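Sulex simulation kit: progress report on the review, July
Prepared by Lộc Doãn for the Grewal fund
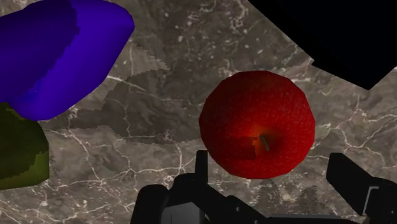
First of all, thank you again for the extra month, which let us get to the part of the Sulex kit that our members ask about most. As you'll remember, the Treltthorpe workshop wants to know whether a simulation package at this price can stand in for time on a real arm when small food packers are trying out a picking task. We have spent most of this period in the fruit set, working from the close view at the gripper. The red apple on the marble surface is the item we know best by now, and I have grown rather fond of it, speckles and slightly polygonal edge and all. A packer would spot straight away that it is a model, but the hollow and the little stem are there, and you can tell at a glance how the apple sits between the open fingers.

We planned 1,000 trial picks for this stage and ended up logging 1,238, mostly because the batch tool is so easy to leave going over lunch. Of those, 267 were marked as failed. I went through the failures myself over several long evenings (with a good deal of tea), and the largest group came down to the approach angle we had chosen. Once we moved to a steeper one the numbers got better, though I would like another pass before I put a rate in front of you.

Shadows have been more of a headache. With the default lighting they come out with stair-stepped, saw-tooth edges, and our detection script now and then took one for the rim of an object. There is a setting for softer shadows, and it helps, but it slowed our older workstation quite badly. I have written to the Sulex support desk, who have been kind and prompt so far, and they have promised a note on it.

The manual is the weak spot. It is fine on installation and thin on everything after that — the chapter on importing your own produce models is a page and a half long. We lost most of a week there, and I would want any member buying the kit to know it.

On money, we have used roughly 332 hours of the staff time you granted, and the license is paid through the end of the review. Nothing has gone over.

Next we move to the Genduvska gripper model, which has a different finger shape, and repeat the same picks with it. I also hope to have two packers sit down with the kit without any help from us and see how far they get in a morning. I will send the full trial log with the next report, along with the reply on shadows if it has come.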